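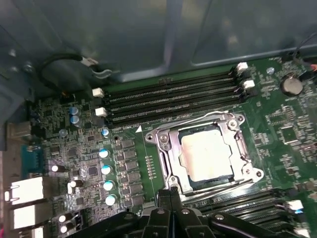 The gripper just below the open processor socket, as the wrist camera sees it.

Gripper Trials: Your Questions Answered

We get a lot of letters about the gripper bench at Prornenbridge, and a fair few of them ask the same things, so we have gathered the answers on one page. If yours isn't here, do write in. We enjoy the post, even when it takes us a while to get through it.

What are you comparing, exactly?

Two grippers on the same arm, doing the same small jobs inside an open computer case. One is the Nurkness, a two-fingered parallel gripper which we have had since the bench opened, and the other is the Tomoana, which is newer, slimmer at the fingertips and rather more fussy about its cable. The controller is a Nundness for both, so that we aren't accidentally comparing two controllers as well (we did that in our first year, and a whole month's notes went in the drawer).

Why a motherboard? Wouldn't blocks do?

Blocks are lovely, and we still begin with them. But a board asks for things that blocks never will. There is a thin metal lever beside the socket, there are little white latches at the ends of the memory slots, and there are capacitors near where a wide gripper body would like to be. You find out very quickly how much room a hand needs around its fingers — and the answer is nearly always more than the drawing suggests.

Which jobs do you try?

There are 8 in the full set. They include touching a marked point beside the socket, pressing a memory latch outwards, picking up a loose screw from the case floor, closing the retention lever and lifting a memory module straight up without rocking it. Each gripper has four goes at each job before we change anything, and the goes that go wrong are written down along with the rest.

Which gripper is better?

Everyone asks, and we do wish we could give you one name! For the lever we prefer the Nurkness, which holds on firmly and doesn't mind if the approach is slightly crooked. For the latches the Tomoana is much the nicer of the two, as its tips go in beside a slot without brushing the neighbouring one. If you could only buy one and your work was mostly on boards, we would lean towards the Tomoana, provided you have the patience to set it up properly.

Why put the camera at the wrist?

Mostly for the last little bit of the approach, when a camera overhead tends to see the back of the arm and not much else. From the wrist you get the fingertips and the thing they are heading for in one view. The price is that the hand is always in the picture too, hiding part of the board and throwing a shadow over what lies beneath it. We tried a side lamp, which helped with the shadow but put a shine on the metal round the socket, and we are still moving it about.

Do you work with the computer switched on?

No, never. The power lead is out and stays out for the whole session, and the boards we use are old ones that nobody is relying on.

How hard do the fingers squeeze?

As gently as will do the job. We start at the lowest setting the controller allows and go up one step at a time, with the same starting point for both hands. Memory modules need surprisingly little. The lever needs a good deal more, and that is where we have bent things.

How many attempts have you recorded so far?

The count stood at 985 when we last updated this page in February. Almost 6 in every ten were with the Nurkness, only because it arrived first. We are catching up on the other one now.

May I borrow your settings?

Please do. Write to the bench and tell us which arm you have and how your camera is mounted, and we will send the settings file with our notes. They will need adjusting for your own fingertips, so take the first few approaches slowly and keep a hand near the stop button.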